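1/ Posting the paper-handling results from our group, as promised in March. The task is opening and turning a folded sheet with a two-finger gripper, using the wrist camera and no force sensor.

2/ Emrys Lougher wrote the first version of the policy. It predicted a grasp point and closed. On stiff card that was fine. On glossy paper the fingers mostly slid off the edge.

3/ The new version, which we call Sulisow, predicts the curve of the page a few steps ahead and picks the approach angle from that. Same arm, same gripper, same training set of 200 demonstrations.

4/ Success on sheets it had not seen in training went from 13 percent to 73 percent. A trial counts only if the page ends up past vertical with no crease. Marcelino Macedo scored all of them from video without knowing which policy was running.

5/ Glossy prints are still the hard part. Photos and logos on the page give the model a lot of edges that have nothing to do with the shape of the paper.

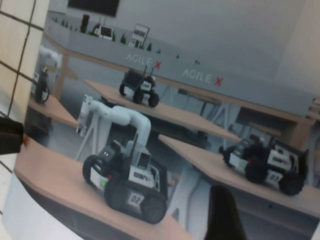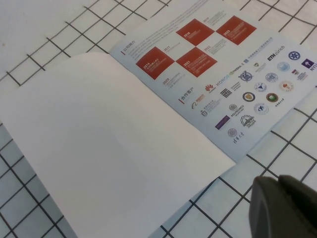
Wrist views, printed paper and tile.

6/ We tried 3 fixes for that. Blurring the input hurt everything. Random print textures in training helped the most, and adding a second camera helped a little but slowed the loop down.

7/ Next is stapled booklets. The Quansah baseline numbers are still running and I'll add them to this thread when they finish.

Recent posts
Vadoreo gripper pads, wear after a month
Why we stopped resetting the sheet by hand
Lustau workshop notes

This site uses cookies to remember your settings. Accept | Manage
Contact | Terms | Back to top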